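Tuesday, handheld gripper, Suvton pads vs Fasero pads

Same bench as before, Odevwood top. Nivaldo on the tool, me on the log.
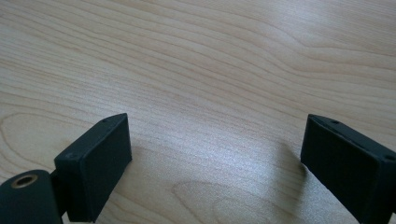 Started 9:40. Suvton first, then swap. 424 grabs usable with Suvton, 381 with Fasero, after throwing out the ones where the log dropped. Target was 700 for the pair so we're over, fine.

Suvton: closes even, lets go clean. Bit stiff on thin stuff, had to come in twice for the washers.
Fasero: better on washers, worse on anything tall. Left side creeps in before the right. Checked screws, tight. Shimmed it, helped for a while then came back. Don't know yet if it's the pad or the linkage.

Camera: glare off the table top when the blind is up. Exposure hunts every time the fingers open wide. Locked it after lunch, much beter. Should of done that first, so the morning Suvton runs are not really a fair match for the afternoon.

Quintana controller dropped out 2 times, both on fast close. Alcides thinks cable. Swapped cable, no drops since but only ran it nearly an hour.

To do
- redo Suvton w/ exposure locked
- ask Alcides for the other linkage
- label the spare pads!! they got mixed in the drawer agian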